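Re: [drandley-readers] Oversteeping, cold brew, and the November tin

Hi all, sorry for the slow answer, the holidays ate me alive.

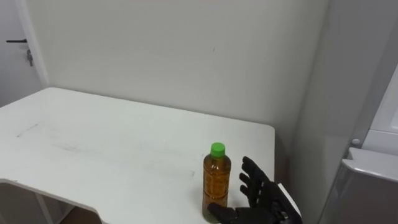 Rehema Mfaume wrote:

> I still think you folks are making too much of water temperature. I've made the same black tea at a full boil and then with the kettle left to sit a while, and the only thing my husband could taste was time. Four minutes good, seven minutes awful. Also, has anyone opened the November tin yet? Mine smells like raisins and I'm scared to waste it.
>
> Rehema

OK so I half agree with you! For the plain breakfast stuff, sure, boil it and pour it, who cares. I did that for years with whatever was on sale and I was perfectly happy. But I tried your test with the green that Armelle brought back for me, and the boiled cup was so bitter I poured it on the fern. (The fern is fine.) The cooler cup was sweet and kind of grassy, and I drank the whole pot standing at the counter.

So my guess is that it's time for black and heat for green, and oolong is somewhere in the middle being difficult.

About the November tin — yes, opened it, and yes, raisins. Mine came out best at three and a half minutes with a heaping spoonful. I tried it with milk once and won't again. Colette Fleury says she gets a second steep out of hers if she goes straight back in with hot water and doesn't let the leaves sit around, and I've been copying her ever since. The second cup is thinner but the raisin thing is still there, maybe even more so.

Cold brew, then, since three of you asked off list. What I do:

- a quart jar, cold water from the filter pitcher
- two spoons of leaf, a bit more if it's the big twisty kind
- lid on, in the fridge before bed
- strain it in the morning, and don't squeeze the leaves

I used to squeeze. Don't squeeze. It goes cloudy and tastes like a pencil.

Anatole asked if bottled tea counts as tea. I say it counts! I'm not going to be a snob in a car. The unsweetened ones are fine when you're stuck somewhere, and I'd take one over a bag dunked in lukewarm coffee-machine water any day. What bugs me is that you can't tell how sweet it'll be until you've turned the thing around and read the tiny print, and by then you're at the register.

Kettle news: the old Boyer finally quit on me, after 11 years. I looked at the Ceton with the little temperature dial, but I can't bring myself to spend that much on hot water. For now I'm using a saucepan and a candy thermometer, and it's more fun than it should be. If anyone has lived with the Ceton for a while, tell me whether the dial is any good or if it just sits there looking important.

Last thing. The swap is still on, and I have 27 little bags ready to mail. If you haven't sent me your address, please do it off list this time and not to everybody. Same rules as before, nothing flavored unless you label it, because the bergamot got into everything last year and I was tasting it in my oatmeal.

Ginette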